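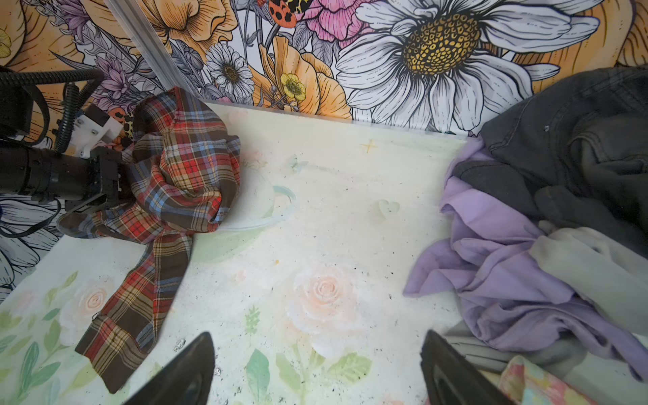
Le tas du jour, chemise à carreaux à gauche, le reste à droite.

Sujet : Plier une chemise en flanelle sans y passer la soirée

signe_holst
Bonjour à tous. Je plie sur la table à fleurs, dos au mur, et je bute toujours sur la flanelle à carreaux. Le t-shirt lavande, le jean anthracite et le gris clair, ça va vite. La chemise, non : les manches repartent dans tous les sens et le col s'écrase. Vous boutonnez tout avant de plier ?

Talha Q.
Un bouton sur deux, plus celui du col. Ensuite face contre la table, manches rabattues dans le dos, et on plie en trois dans la hauteur. Avec de la flanelle, il faut lisser à la main à chaque étape.

dmuli
Pas d'accord. Une flanelle, ça va sur cintre. J'en ai 9 et aucune n'est pliée. Le pli au milieu du ventre ne part pas sans fer.

signe_holst
Ma penderie fait 35 cm de large, elle est déjà pleine de manteaux. Donc tiroir.

Talha Q.
dmuli, le pli au ventre vient du pliage en deux. En trois, il tombe plus bas, dans le pantalon.

dmuli
Encore faut-il rentrer sa chemise. Moi non.

Ebbe
Pour ma part je trie d'abord : les épais d'un côté (jean, flanelle), les fins de l'autre. Les épais au fond du tiroir, sinon ils marquent les t-shirts. Et je commence par la chemise — après vingt minutes de t-shirts je n'ai plus la patience.

bwt_brian
Une planche à plier, sinon. J'ai la Skenell, elle va bien pour les t-shirts. Pour une chemise épaisse elle est trop étroite, je la laisse de côté.

signe_holst
Merci. J'ai essayé un bouton sur deux, le col tient mieux. Les manches, c'est encore moyen.

Talha Q.
Rabats la manche à l'épaule, bien droite vers le bas, le poignet à plat. Si elle part en biais, elle ressort du tiroir.

dmuli
Ou un cintre derrière la porte.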